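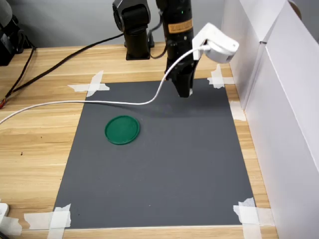 I used to chase my work mat all over the table. Every time I leaned on it, it slid, and whatever little part I'd just set down went with it (usually under the fridge). Then last February I gave up on the grippy shelf liner and got out the masking tape! Lay the mat flat on the wood and tape all four corners, two strips to a corner, crossed in an X like the white ones on this dark gray mat. One strip kept peeling up on me. Two crossed ones stay put for weeks, and when they do get ratty I just pull them off slowly and start over.

I buy the cheap Prillance tape, 31 yards to a roll, and it has never left gunk on my table. Try a bit on the underside first if yours is waxed, though.

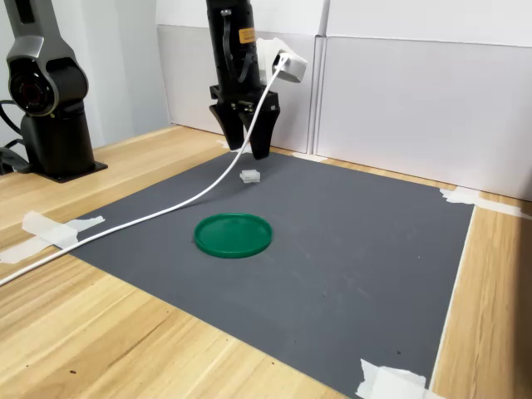
My other habit is the lid trick. I never throw out a lid when the tub cracks. A shallow one with a raised rim makes a great little tray for screws and springs, and it wipes clean in a second. Bright colors are best, I think, so you can spot them on a dark mat. Dump everything back in its jar before you quit for the night, or you'll be like me, on your knees with a flashlight hunting for one tiny washer.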